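How to Make a Paper Model of a Wormhole and Use It to Explain Curved Space 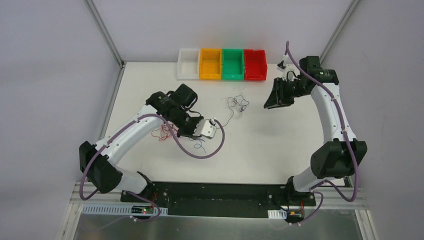
I have used this small model in my evening astronomy class for several winters, and it is the easiest way I know to speak about curved space without equations. You need one hour and a table. Children from ten years old can do it with some help from an adult.

What you need

2 sheets of thin card, any light color
A strip of paper, 15 cm long and 4 cm wide
A pencil, a ruler and a pair of compasses
Scissors and glue
A thin ribbon, 86 cm long
Two small stickers

Step 1. Prepare the flat space

Draw a square grid on both cards, with lines every two centimeters. The grid is our space. It has only length and width, and a creature who lives in it does not know what "up" means. I always ask the class to accept this rule before we continue, otherwise the questions come too early.

Put one sticker near the middle of each card. Write "Essien" on the first and "Wavano" on the second. These are the names of two stars in my class stories, but you can choose others.

Step 2. Measure the long way

Glue the two cards together along one short side, so that you have one long sheet. Leave a narrow overlap of one centimeter. Lay the ribbon from Essien to Wavano, keep it straight and mark the distance on it with the pencil. In my story this distance is 544 light-years. It means that light, which is faster than everything else we know, needs 544 years to go from one star to the other.

Step 3. Fold the sheet

Bend the sheet slowly at the join until the two stars are facing each other, with a gap of three centimeters between the cards. Do not press the fold flat. Ask your students if the distance between the stars has changed. Most of them will say yes. Then lay the ribbon along the surface again, following the bend. The mark is at the same place, and the creature in the card has noticed nothing.

Step 4. Make the throat

Roll the strip of paper into a tube and glue the ends. Cut small teeth on both edges, half a centimeter deep, and bend them to the outside. With the compasses draw a circle around each sticker, a little smaller than the tube, and cut it out. Keep the stickers and glue them again beside the holes. Now put the tube between the two cards and glue the teeth on the inner side. Hold it for one minute.

The edge of the tube will be sharp. In the mathematics of a wormhole it is smooth, like the mouth of a trumpet. If you have patience, you can round it with wet tissue paper, and let it dry for one night.

Step 5. Travel

Call your ship Runduvance, or Nirkar if it is a slow one. Move a finger from Essien through the tube to Wavano, then move it the long way around the bend. The finger touches paper all the time in both cases. It never jumps.

What the model does not show

Our real space has three dimensions, so the mouth of a wormhole would look like a ball and not like a hole in a floor. The gap between the cards is also not a real place where somebody can stand. Tell this to the students clearly, because many of them will ask what is in there.

You should also say that no wormhole has been observed. The equations of general relativity permit them, but to keep one open long enough for a traveler seems to need a kind of negative energy, and we do not know how to get enough of it.

If the tube comes loose

Use less glue and wider teeth. Heavy card pulls the joint apart, so with stiff card I make the teeth one full centimeter and start with a wider strip.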